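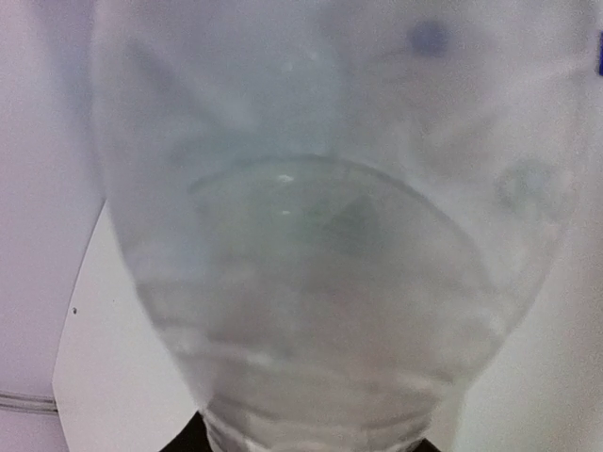 Salvador Cunha wrote in to ask whether a machine could take over the water bottles in his workshop canteen yet, as he is tired of lifting them. My answer is the same as in March: partly.

Large bottles are awkward for people and worse for grippers. Clear plastic is hard for a camera to judge, thin walls give when squeezed, and the water shifts as the bottle tips. If you are trying it at home or at work, these points help.

Grip the neck. The ribs give the fingers something to hold, and the plastic is stiffer there than on the body.

Tip slowly. At Nimbridge they allow 70 seconds to empty a bottle, and the floor stays a good deal cleaner than it did.

Keep a plain, dull background behind the work. Shiny tiles confuse the camera — so does a sunny window.

Start with a bottle that is under half full. Move up once you have had 7 clean pours in a row.

Put a tray underneath, and keep sockets and extension leads well away.

As for cost, the cheapest arm I would trust with this was £879 at Maddocks, without the gripper. A bottle stand with a tap does the same job for far less, though someone still has to lift the bottle on to it. For a canteen that gets through over 2 bottles a day, I would buy the stand first and look at arms again next year.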